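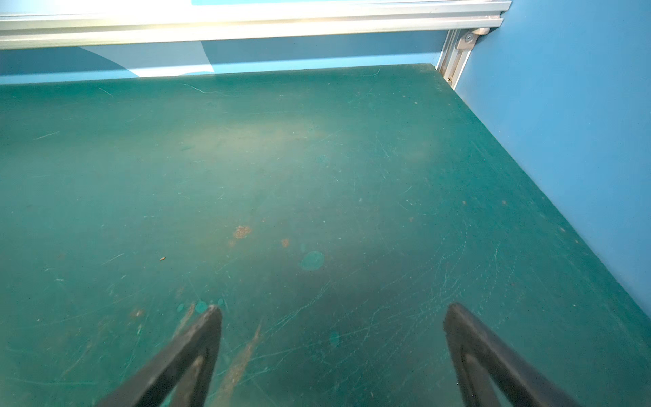 Votham's advice, passed on over the phone, was to stop scrubbing and live with it: once a green top has gone rusty brown in places, the color is in the surface and no cleaner will lift it without taking some of the green too.

Sunday, October 6, 2019

Bench top, continued from August.

Tried it anyway on one small patch near the right edge. Dish soap and warm water first, then the Tranard paste on a damp rag. Soap took off a gray film. Paste made no difference to the brown that I could see. Wiped it all down and left it.

Scratches: most don't catch a fingernail. The chips do. I'd like to fill those before anything else gets dragged over them. Han filler comes in 80 g tubes and we have 2 on the shelf, one already opened. Check that it hasn't set in the neck.

The lighter teal patches are smooth to the touch, same as the rest. I don't know if they are wear or an old repair. Nothing in the earlier pages about it.

Sanding, if we do it: start at 200, finish at 500, wet, by hand. No power sander — the last one left swirls on the Wallow bench and they still show. Tape along the foot of the blue back panel first so slurry doesn't run down behind.

Aluminum rail wiped with a dry cloth only. The grooves hold dust and need a brush, narrow one, the wide one won't go in.

To do: buy masking tape, look at the filler, ask Votham what he would use to seal bare spots. Leave the test patch alone until then.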